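Lemonade Corner: Gallery
November 2021

In our practice room at Nullholm we keep one table for drinks. We use it when we try a recipe for the winter menu, and this month the recipe was a simple lemonade with lime. Thandeka Kruger wrote it, and Kenta Murakami prepared the corner with me. I put two pictures on this page, with a few words for each.

Citrus and ice
Two lemons and one lime, with the cutting board and a yellow plastic knife close to them. The ice is in the pink bowl, and the steel scoop is on the brown paper. I like a plastic knife for small fruit — it is light in the hand and easy to wash. Thandeka wants the lime sliced very thin.
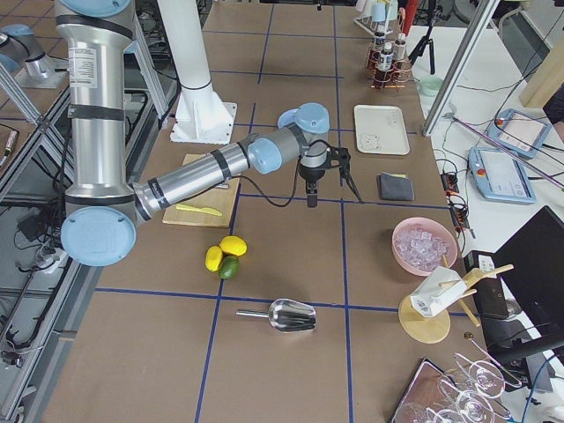
Tape lines
We like to divide a table into sections with blue painter's tape. Kenta tears the tape by hand, so a line can have a ragged edge or a small lifted flap. For our purpose this is good enough.
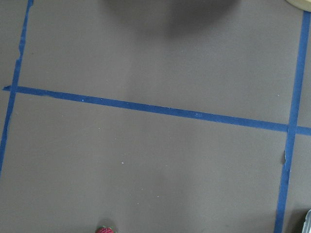 The recipe is still too sweet for me, but Kenta likes it. In December we want to try it again with less sugar and with warm water, for the guests who come in from the cold. If you have a good recipe for hot lemonade, please write to Thandeka at Nullholm.

Kaede Fukuda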